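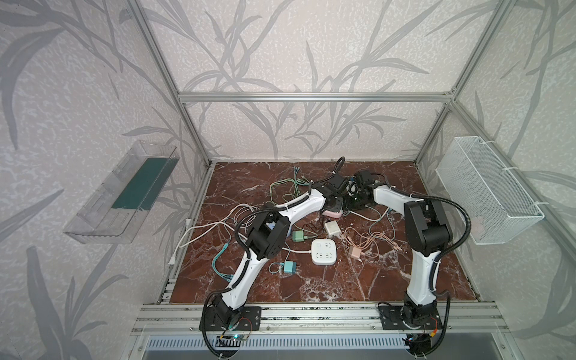

Duklow collects old chargers and cables until November

Thursday, May 21, 2020

Residents of Duklow can now bring their old chargers, cables and power strips to 11 collection points in the town. The boxes were put out this week by the waste company Derese, together with the town council. They stay in place until the end of November.

Until now, people in Duklow had to drive to the recycling yard in Drirkent, on the other side of the river. The yard was closed for several weeks this spring, and many households kept their electrical waste at home. When it opened again, the queue of cars reached the main road on the first morning. The council then asked Derese for a solution nearer to the houses.

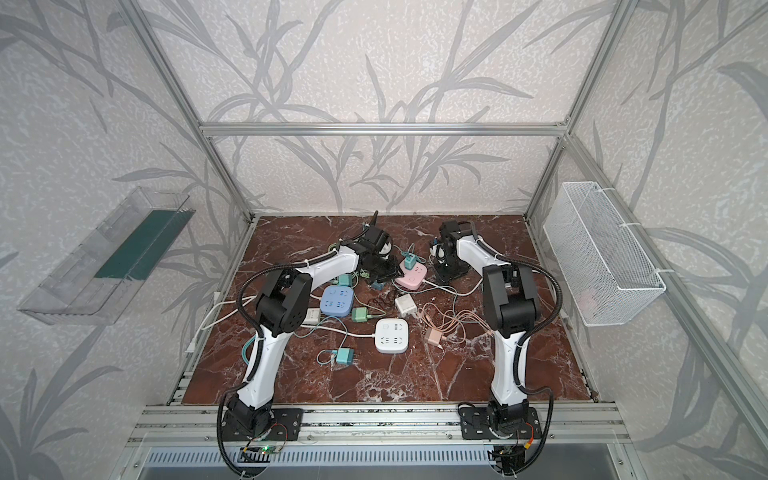
The new boxes are green and stand inside shops, at the library entrance and beside the post office in Alari Street. They accept small things only: phone chargers, adapters, extension leads, earphones and cables of all kinds. The opening is 11 centimetres wide, so a larger power strip must be put in with the short end first. Batteries, lamps and printer ink are not allowed in the boxes. For these, the yard in Drirkent remains the right place.

Derese made a small trial last year in two schools and the swimming hall. In that time it received 325 kilograms of material, more than the company had expected. Most of it was chargers for telephones which the owners did not have any more. The copper from the cables is sold, and the plastic goes to a sorting plant.

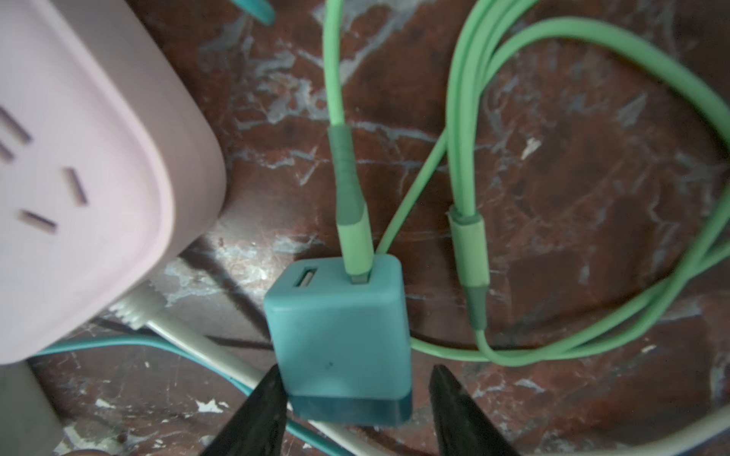
The council also reminds people to look at the leads they still use at home. With so many of us working from the kitchen table this spring, one socket often has to serve a computer, a lamp and two or three telephones. A power strip should not be connected to another power strip, and it should not lie under a carpet or behind a curtain. If a plug becomes hot or has brown marks, it must be taken out of use. The fire service in Duklow was called to two small kitchen fires in April — in both cases an old extension lead was the cause.

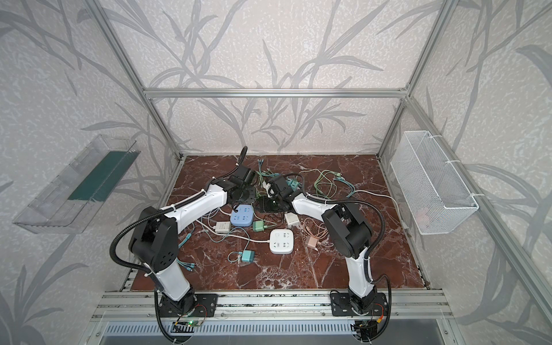

Power strips and chargers belong in a separate collection.

Shops that have a box will empty it every Friday. Visitors are asked to keep distance and to come one at a time, as the boxes stand close to the doors. People who cannot leave home may telephone the council before 10 in the morning, and a driver will take the bag from the doorstep on the same day. This service is free of charge.

A list of the collection points hangs at the town hall and is printed in the next council newsletter.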